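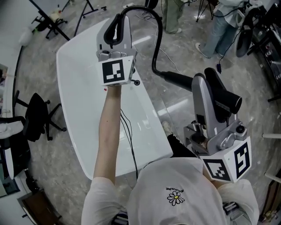
A robot arm does not know how to pick up a cup. Somebody has to show it, many times, and the Ornari club for pupils in years six to nine spends most of its sessions doing the showing. The pupils do not use a whole robot for this. They use a pair of hand-held grippers, one for each hand, with two curved black fingers on one and a handle on the other. On the front of each gripper is a white block with a square black-and-white pattern on it. The pattern is called a marker, and it is there so that a computer can work out where the gripper is.

How a marker works

A marker looks a little like a very small crossword. It has a thick black border, and inside the border are black and white squares. A computer looking through a camera searches for the border first. Once it has found four corners, it reads the squares inside. Each marker has its own pattern, so the computer can tell one from another.

The corners do a second job. If the marker is close, the corners look far apart. If it is tilted, the square looks squashed on one side. From these changes the program works out how far away the marker is and which way it is turned. It repeats the sum for every picture the camera takes.

Some blocks carry markers on more than one face. When the gripper turns and one marker goes out of view, another may still be visible.

What the club records

One try at a task is called a demonstration. It has a start, a movement and an end. For the Cloltesum project, which began in September, the task is to lift a plastic beaker, pass it from the left gripper to the right and set it down on a mat. By the last session the club had recorded 2,648 demonstrations. Of these, 456 were thrown out. The usual fault was a hand covering a marker, which leaves a gap in the record — the computer has no position to write down.

The beaker does not start in the same place each time. If it did, the robot would learn one spot on the table and fail at all the others.

From hands to robot

The records go into a learning program called Sivanum. It compares what the camera saw with how the grippers moved, and looks for a rule that links the two. This takes 9 hours on the club's computer, so it runs overnight.

The result is then tried on a robot arm with the same kind of fingers. The first version closed its fingers too early and pushed the beaker over. The second had 776 more demonstrations to learn from, most of them slow ones, and closed at the right moment more often. It still has trouble with the pass.

Words to know

Gripper: the part of a robot that holds things.
Marker: a printed pattern a camera can find and read.
Demonstration: one recorded try at a task.
Training: the stage when a program looks for rules in the records.

3 comments | 14 shares

This site uses cookies to remember your settings. Accept | Manage

© Ververidis Young Engineers | Contact us | Back to top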